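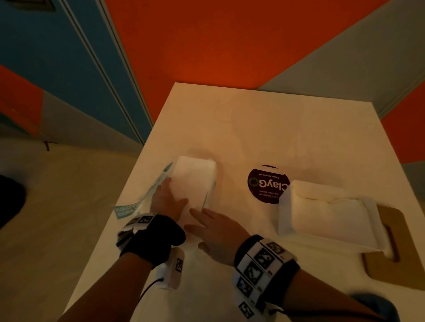 Photo: Souad Benmoussa / Nicholas Hall project group

The Bench in Nicholas Hall: How Do You Get People to Clean a Table They Don't Own?
Final report, Everyday Spaces module, Vanport College
By Hortensia Huanca, with Tanveer Marwat, Souad Benmoussa and Harsh Bansal

Okay, so our group picked the smallest topic in the class and I'm still happy about it. Other people did bus stops and the whole north parking lot. We did one white table. It's in the snack room on the second floor of Nicholas Hall, people use it all day long for sandwiches and tea and cutting up fruit, and by late afternoon it used to be kind of gross (crumbs, rings, sticky patches you only find with your elbow).

The question we turned in back in March was whether the stuff you leave out on a table changes how people treat it. We already had the round sticker that says "Clean as you go" and "Let's keep our benches clean," and everybody walked right past it. I ate lunch there for a whole semester before Tanveer asked me what it said, and I had to go and look!

What we tried

Our instructor, Teodoro Montes, wanted us to change one thing at a time, so that's what we did, with a week for each setup.

Week one was just the sticker. We moved nothing and cleaned nothing beyond the normal evening wipe.

Week two we added a pack of paper towels. Harsh bought the first ones and they lived on the end of the table, still in their wrapper with one end torn open.

Week three we added a wooden cutting board and a white plastic tray with a folded cloth in it. The board was Souad's idea. She said half the mess was people cutting things straight on the tabletop, and she was totally right, I was one of those people.

Week four was everything together but laid out properly, in spots we had agreed on. This was the week I cared about most and it's the one I'll go on about below.

Each day at 4 p.m. one of us filled in a score sheet, from zero (I would not put my bag on it) up to 10 (I would eat off it). Two of us scored separately for the first few days to see if we agreed. Tanveer and I mostly did. Harsh is a much harsher grader than the rest of us, so we took him off scoring and gave him the interviews, and he was great at those.

Picking the board

We borrowed two boards to start with. The first was a big glass one from my apartment and it was a disaster, it slid around and made a horrible noise and people moved it to the windowsill within an hour. The second was light brown wood with rounded corners and an oval handle hole at one end. That one stayed. You can hook your fingers through the hole and pick it up one-handed while you wipe under it with the other, and I think that matters more than it sounds like it should. If lifting the board is annoying, the crumbs just stay under there forever.

We also learned to put a sheet of paper down first when the board was in heavy use. Then you lift the board, fold the paper in on itself, and the whole mess goes in the trash. Souad started doing this on her own and then I noticed strangers copying her.
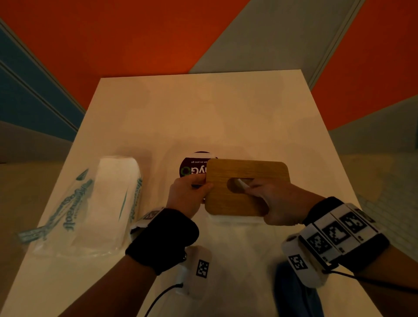 What people told us

Harsh talked to 27 people over the four weeks, usually while they were chewing. He used the same short list of questions every time and typed up the answers in Fluvby, the note app our class shares.

The big one was "why don't you wipe the table?" and the most common answer was that there was nothing to wipe it with. Fair enough! In week one that was just true. The nearest paper towels were in the restroom down the hall, and are you going to walk down the hall and back over some cracker crumbs? I wasn't.

The second most common answer surprised me more. People said they didn't know if they were allowed to use things. They saw the pack of paper towels in week two and figured it belonged to somebody. One guy from the Orance study program said an unopened pack looks like shopping and an opened one looks like help yourself, and we all stole that line for our presentation. After that we made sure to have a few sheets out of the wrapper.

The cloth was a mixed bag. Some people liked having a real cloth and some wouldn't touch it and wanted to know when it was last washed. We took it home every night in week four, and we hung a little card with the date on it, and the complaints dropped off but didn't go away.

Laying it out

Week four took a lot more fussing than we planned for. We spent over 20 minutes one morning just sliding things around and arguing about where a right-handed person reaches first.

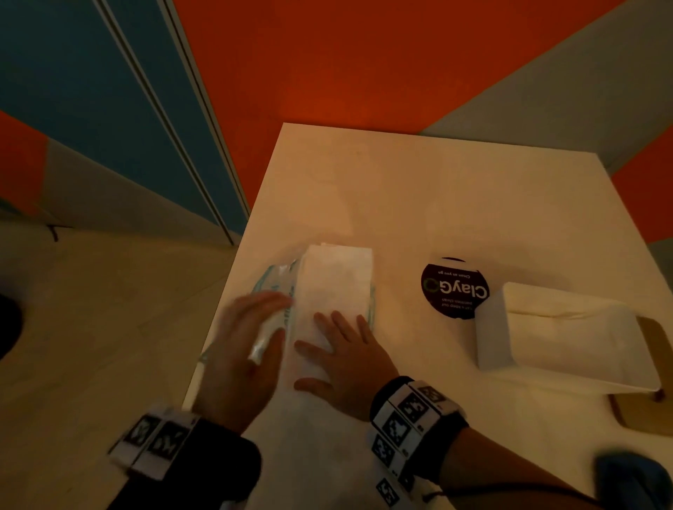

Placement was where I changed my mind the most. I came in thinking the paper should go in the middle, where everybody can reach it, but the middle is also where the plates go, so it got shoved around constantly. Off to one side was better. Then there's the sticker, and we had it facing the wrong way for the person doing the work: when I stand at the near edge with my hands on the paper, "ClayGO" is upside down to me. It reads fine for somebody across the table. Tanveer argued that's who should see it, the person about to sit down. I still think it should face whoever has the mess in front of them, and we never settled it, so put that down as something for the next group.

The plastic wrapper was another thing I underestimated. It's crinkly and clear and it ends up wandering all over, under things and beside things, and an empty wrapper counts as mess too. On our sheets it shows up as a problem on more days than coffee rings do. If we did this again I'd take the paper out completely and stand it in the tray.

Results

Week one averaged a 4. Week two went up to 5, and I had expected way more from it. Week three was a 7 and week four was an 8, with one perfect score on a day when I think the room was pretty quiet (there was a free lunch downstairs).

So the biggest jump came with the board and the tray. My guess is that the board keeps the mess in one place and the tray makes the whole setup look like it's meant to be there. We can't really separate those two, and Mr. Montes pointed that out in our draft review. He's right, we should have given them a week each.

What I'd change

Longer weeks, for one. Five days of scores is not a lot. I'd also score in the morning, so we'd know what the evening wipe was doing for us, and I'd keep a count of how much paper got used. We went through it fast and Harsh paid for most of it.

The board and the tray are staying in Nicholas Hall until the end of June. Score sheets and Harsh's interview notes are in the class folder under our group name.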